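4. Recording the folding examples

Read section 3 before you begin. Both hand grippers must be charged and paired with the Evico recorder. One person holds both grippers during the whole example.

1. Spread a quilted cover on the table and pull it straight.
2. Lay one garment on the cover with the front side up.
3. Hold one gripper in each hand, with the jaws open.
4. Press the start key and wait for the short tone.
5. Straighten the sleeves first, then fold.
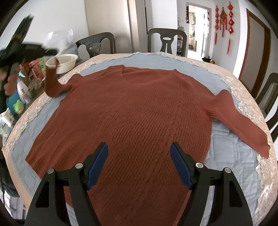

How many examples are needed for one garment?
Record 25 good examples for each garment. The training program from Oter does not accept a set which is smaller than 20.

Note: Before each new example, put the garment down in a different way. If it always starts from the same position, the model learns only this position.

6. Move at a calm and equal speed. Do not pull the fabric with your fingers.

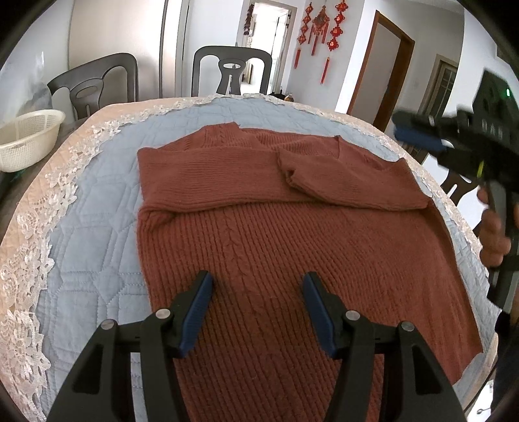 7. When the fold is finished, open both jaws, lift them away and press the stop key.
8. Give the example a mark: good, repeat or delete.

Caution: Do not press the jaws hard against the table. The pads can become loose, and then all later examples must be checked again.

Caution: The memory is full after 300 examples. Copy them to the Aststead server before this number is reached.

For questions on marking, please write to Thoa Từ. Changes to this section since April 9, 2025 are listed in section 9.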